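Household Notes > Linens > Towel FAQ

Folding and Storing Hand Towels: Your Questions

I get a lot of mail about towels. More than about stain removal, more than about the time I ruined the good tablecloth. So I've pulled the questions that keep coming back onto one page, and I'll add to it when new ones pile up. Most of my answers are for plain square terry hand towels, the kind I buy for our guest cottages in Basville.

Do I really have to flatten a towel before I fold it?

I do, every time! Terry grabs onto itself, and if you fold over a wrinkle you'll have that wrinkle for the life of the stack. Lay it down, get the far edge straight first, then work the creases toward you with the flat of your hand. Check the near edge last, that's the one that loves to curl under when you aren't looking.
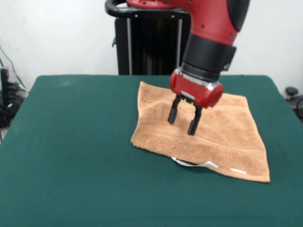
Wrinkled tan terry towel, with part of the front edge folded under.

What kind of surface is best?

Anything with a bit of grip. I folded on a slick countertop for years and spent half my time chasing towels around (my sister-in-law Seija Koskela still does, and she won't be told). A cloth-covered table holds the towel still while you pull on a corner. Felt is lovely if you have it, just brush it off now and then or the lint builds up.

My towel won't come out square. What am I doing wrong?

Probably nothing. The woven band shrinks differently from the loops, so after enough washes one end pulls in and a corner sticks out farther than its neighbor. You can tug it a little while it's damp. Once it's dry I let it be and fold to the band, because a straight band is what people notice on a shelf. 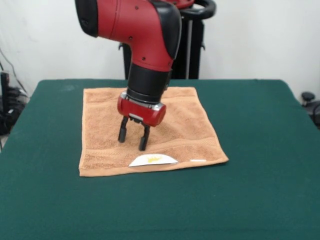
Page last changed: 7/10/21

Should the band go on the outside?

For hand towels, yes. I start with the band nearest me, fold the sides in, then bring the plain end down so the band finishes on top. Chinyere Uzor wrote in to say she hides the band completely and likes the fluffy look better. Fine by me, but pick one way and do the whole stack like that.

What about the tag?

Fold so it ends up inside. I used to snip them off and then I couldn't tell which towels had come from which order, so now they stay on.

How many hand towels should I own?

Depends on your wash day. For the cottages I keep 124, and before you faint, that's spread over a lot of sinks. At home we get by on far fewer and still run out when the kids visit in January.

Is there a way to fold without lifting the whole towel?
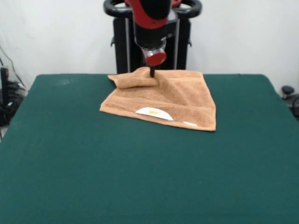
I learned the turn-over fold from Mal-soon Ban, who ran the linen room at the Jollham guesthouse when I worked there, and it's still the one I use on small towels. You never pick the towel up. Leave it lying on the table, take one corner, and roll it back over the towel toward the middle. You want a raised ridge like the one in the upper left of this peachy towel, running in from the top corner, and then you press it down and carry the fold across until the edges meet. If the whole thing goes crooked, open it up and start from the other corner. It feels slow for the first few and then your hands just do it.

Can I use fabric softener?

I don't. It coats the loops and the towel stops drinking up water. Half a cup of white vinegar in the rinse keeps mine soft enough, and no, they don't smell like salad afterward.

Related pages
Washing new towels for the first time
Fitted sheets, the Jae-in Ryu method
Labeling a linen closet
Getting lint off felt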